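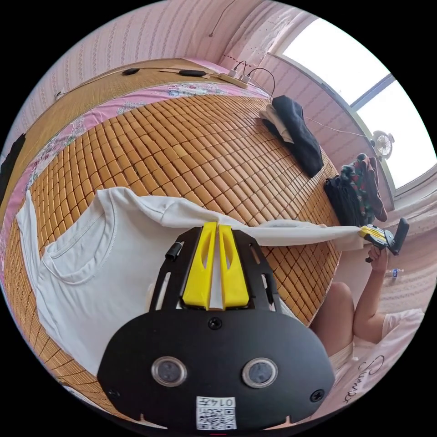
A white T-shirt laid out on the bed.

Laundry tips I tried, and what I think of them now
Jan 17, 2025

Every December I get sent the same lists. Thirty ways to get your whites whiter, what your grandmother knew about vinegar, the one thing you should never do with a towel. I have been doing the washing for a household of 4 for long enough to be suspicious of most of it, and this winter I went through the tips I hear most often and gave each one a proper go.

I should say what I mean by a proper go. I didn't have a laboratory. I had our own clothes, our own machine, tap water that furs up a kettle in no time, and a drawer of old T-shirts I didn't mind ruining. Where I could, I washed one shirt with the trick and a similar one without it, then asked somebody in the house to tell me which was which. If they couldn't, I called it a draw and the trick lost.

Vinegar in the rinse

The claim is that white vinegar in the softener drawer leaves towels fluffy, removes smells and cleans the machine while it's at it. I ran it for six weeks. The towels came out a bit less stiff than with nothing at all, and I'd give it that much. Shaking them hard before hanging them did as much for them and cost nothing. As for smells, it helped on tea towels and did nothing for gym kit.

The part the lists skip is the rubber. Some machine makers advise against regular vinegar for the sake of the seals and hoses, so read your booklet before you pour anything in. And never use it anywhere near bleach. The two together give off a gas you do not want in a small utility room, or in any other room.

Bicarbonate of soda with everything

I am less kind about this one. A spoonful of bicarb in the drum is supposed to boost the detergent. I couldn't find any difference on shirts, pillowcases or socks, and neither could my panel of bored relatives. Mixing it with vinegar is worse still. You get a pleasant fizz, and what's left when the fizz dies down is mostly slightly salty water. It looks as if it's working, which I suspect is the whole secret of its popularity.

Where bicarb earned its place was dry. Sprinkled in a smelly pair of trainers overnight and knocked out over the bin in the morning, it did take the edge off.

Yellow underarms on white T-shirts

Everyone has a cure for these. Lemon juice, crushed aspirin, washing-up liquid, leaving them on the lawn in the sun. I tried the lot on old shirts.

Lemon juice: no change I could see, and a sticky worktop. Aspirin: a waste of aspirin. Washing-up liquid: some improvement if the mark is greasy, followed by far too many suds if you don't rinse it out before the shirt goes in the machine. Sunshine: in December, in this country, you must be joking.

What did work was dull. Oxygen bleach powder (the kind sold for whites, with no chlorine in it), dissolved in water as warm as the label on the shirt allows, and the shirt left in it for 6 hours or so. Then a normal wash. Marks that had been there a year went from yellow to faint cream. They did not vanish, and I don't believe the people who say theirs did. My friend Yurani Ospina swears by turning the shirt inside out and rubbing the powder in as a paste first. I tried that as well and got a small bald patch in the cotton, so go gently if you go that way.

The better tip is to let your deodorant dry before you get dressed. A good part of the yellow seems to be the deodorant as much as you. I've been doing this since the autumn and the newer shirts are holding up, though ask me again in a year.

Chlorine bleach, while we're here, is a poor choice for this job. It can make sweat marks darker. I found that out on a shirt I liked.

The two-second fold

You've seen this. Someone lays a T-shirt flat, pinches it in two places, crosses their hands, and up comes a perfect rectangle. It is real, and I can now do it. Whether it saves you any time is another matter.

For those who want it: lay the shirt flat, front up, neck to your left. Find the line that runs down from the middle of the near... no, start again, the far shoulder is easier. Pinch the cloth on that line halfway along, with your left hand near the collar at the shoulder and your right hand at the halfway point. Keep hold of the right. Carry the left hand over to the hem, on the same line, and pinch that too. Now uncross your arms, lift, give it a shake, and lay the loose sleeve underneath as you put it down.

It needs a wide flat surface, and a bed is better than a table because the cloth grips a bit. It also needs a shirt that has been smoothed out first, and that's where the sum goes wrong. By the time you've fished the thing out of the basket, turned it the right way out and flattened it, you've spent far longer than two seconds, and the ordinary sides-in, up-and-over fold takes hardly any more. I use the quick one when somebody's watching.

Folding boards

While on the subject, I was lent a plastic folding board by my neighbour Efraín Sánchez, who had used it twice. Flap left, flap right, flap up. It makes very even piles. It is also one more large flat thing to store, and in our airing cupboard it kept sliding down behind the tank. If you run a shop, buy one. If you want even piles at home, a big magazine laid on the back of the shirt and pulled out at the end does the same job. I have since given the board back. He did not seem overjoyed.

Standing things up in the drawer

I expected to dislike this and didn't. T-shirts folded into small thick packets and stood on end, like files, do fit better than in a stack, and you stop wearing the same three off the top. It falls apart the moment the drawer is less than full, when they all lie down and sulk. A shoebox without its lid will hold up the slack end. Don't pay for drawer dividers until you've tried the shoebox.

Jumpers I still lay flat. Anything slippery won't stand up whatever you do to it.

Tennis balls in the dryer

For a padded coat, yes. They knock the filling about and stop it drying in lumps. Two clean ones, low heat, and a patient household, for the noise is awful. For ordinary washing I saw no shorter drying time, and the wool balls sold at several times the price did no better – they were quieter, I'll admit.

A dry towel thrown in with a small wet load did speed things up a little, provided I remembered to take it out after a quarter of an hour or so. I mostly didn't remember.

Salt to fix colours

An old one, and people get quite cross when you question it. You soak a new red shirt in salt water and the dye is supposed to stay put for ever. Salt is used when some dyes are being put into cotton, and I imagine that's where the idea came from. Once the shirt is in your hands it does very little. My salted red T-shirt turned the water pink on its second wash, just like the one I hadn't salted.

Wash new dark and bright things separately, on cool, until the water runs clear. It's boring advice and it has never let me down.

Less detergent

I've left this until last because it's the only tip that changed how I do things. I was using far too much. The line on the cap is hard to see, and most of us fill well past it. I went down to the amount on the packet for our water and a normal load, and the musty smell I'd been blaming on the machine went away within a few washes. The dark shirts stopped coming out with pale streaks as well.

If you have hard water, check before you cut down, as you may need the higher dose printed on the box. Your water company's website should tell you if you put your postcode in. And run the machine empty on its hottest setting once a month, with the door left ajar afterwards if there are no small children or cats about.

I still have the fabric softener question to settle. I stopped using it on towels and sports things and don't miss it there, but there's been a complaint about the pillowcases.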